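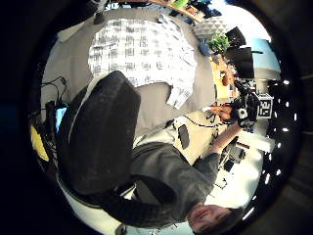
Home Office Forum > Chairs and Desks > Armrest height under a fixed desk

Posted by flatpack_ned
Chair is a Kofler with a tall fabric back and curved armrests. The desk is a plain wooden top on fixed legs, with a monitor on a thin stand. With the seat at the right height for typing, the arms hit the front edge of the desk and I end up sitting too far back. Lower the seat and my shoulders come up. Has anyone taken the arms off one of these?

Posted by Tarn101
Yes. Four bolts under the seat, 8 mm heads on mine. Keep the washers, as the replacements Kofler sends are thinner. The chair is fine without arms if you type most of the day and poor if you read a lot.

Posted by imby_owner
I would raise the desk first. Imby sell screw-in feet that add about 30 mm. Mine have been under a solid top since December with no wobble.

Posted by Tarn101
Raising the desk raises the keyboard as well, so the seat goes up, the arms go up with it and the gap is what it was.

Posted by imby_owner
Only if his elbows are already level with the top. He hasn't given a measurement.

Posted by flatpack_ned
Elbows are slightly above the top when the seat is right. Underside of the desk is 690 mm from the floor, top of the arms 705 mm.

Posted by imby_owner
Then the feet would clear it by 15 mm. Check they suit your legs – the thread is not the same on every desk.

Posted by quietcastors
Separate point. What is the floor? On smooth flooring the standard hard castors creep backwards whenever you lean on the desk, and that makes the reach worse. Soft ones from Sarnulside cured it for me.

Posted by flatpack_ned
Smooth, no mat. It does creep. I had put that down to the arms.

Posted by Tarn101
Castors and feet, then. I still say take the arms off for a week before spending anything.

Posted by flatpack_ned
Arms come off tonight. Will measure again with them off and order the castors either way.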